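Software Engineer, Motion Planning and Simulation Tooling

Location: Plarkmont, with two days a week from home
Team: Manipulation Software, Aaltonen
Reports to: Jeanine Maes

Aaltonen writes planning and control software for robot arms used in sorting and packing. The planner is in C++, the test tooling in Python. Every change to the planner runs against a regression set of 472 simulated tasks before it is merged.

You will own that regression set and the simulator behind it, Furkby. The work includes scene generation, collision checking, and the scripts that compare planned and executed paths. Backgrounds and lighting are varied between runs so that the perception module is not tuned to one setting.
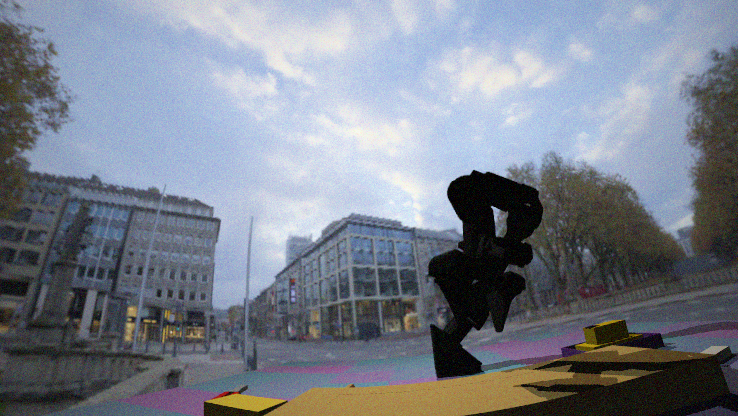 Furkby: simulated arm and block objects against a city square background.

The first task is to shorten the nightly run. A full pass over 1,000 seeds takes too long to be useful by the morning, and much of that time goes on reloading scene assets. After that you will work with Oisín Ó Néill on grasp planning for thin, flat objects – at present our weakest category.

You will need:
Good C++ and Python
Working knowledge of kinematics and sampling-based planners
Experience with a physics simulator, of any make
The habit of writing tests

Useful but not required: GPU rendering, camera calibration, build systems.

The post is full time and permanent, with occasional travel to our test site at Pokville.

To apply, send a CV and a short note on a planning or simulation fault you have traced to its cause – one page is enough. Quote reference 168. Applications close on Tue 10 November. Interviews are in two parts, a technical discussion and a code review exercise, both held later in the month.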